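FOR IMMEDIATE RELEASE

Flileo Opens Home Supply Fund for Rostivby Households

ROSTIVBY, April 26, 2020 – Flileo, the regional household goods cooperative, today opened a supply fund for families in Rostivby who are spending long periods at home. Under the program, 3000 parcels of everyday items will be delivered free of charge to registered addresses. Deliveries will be handled by Dirilel, which has carried the cooperative's regular orders since November.

Each parcel contains washing and bath articles, fresh fruit and basic supplies for children's lessons at home. The contents vary from week to week according to what local wholesalers are able to provide. Households may state a preference when they register, and every effort will be made to respect it. 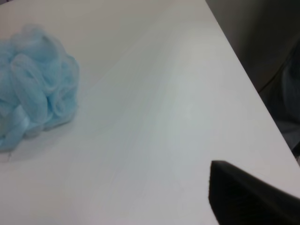 Residents who answered the cooperative's spring survey had asked for this kind of help, one of them writing that soap and bath things are the first items to go when a family cuts its budget, and that food parcels seldom include them. The survey drew 173 replies and guided the selection of goods. Several replies also asked for smaller parcels for people living alone, and a single-person version will be offered from the second week.

Registration is open to any household within the Rostivby town limits. No proof of income is required. Applicants are asked to give a street address, the number of people in the home and a telephone number at which the driver can reach them. Parcels will be left at the door, and no signature will be taken.

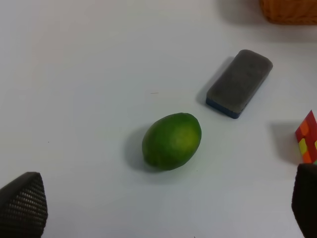 Deliveries will follow 6 routes, with each route served once a week. Addresses on the north side of the river will be served in the morning and all others in the afternoon. Residents who miss a delivery may have it repeated once at no cost by calling the Flileo service desk.

The fund is supported by a grant from the Oyelaran Foundation, which will cover the purchase of goods for the first 3 months. Flileo will bear the cost of packing and storage. 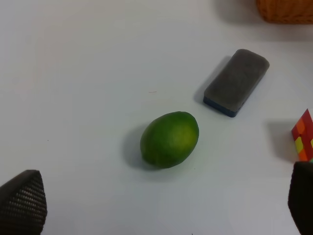 Oyelaran said in a written statement that the grant could be extended if demand remains high, and that it would prefer to see other towns in the district included before the end of the year. A decision on both points is expected once the first round of deliveries is complete.

Registration forms are available at the Flileo store in Rostivby and by mail on request.

Media contact: Flileo Press Office, Rostivby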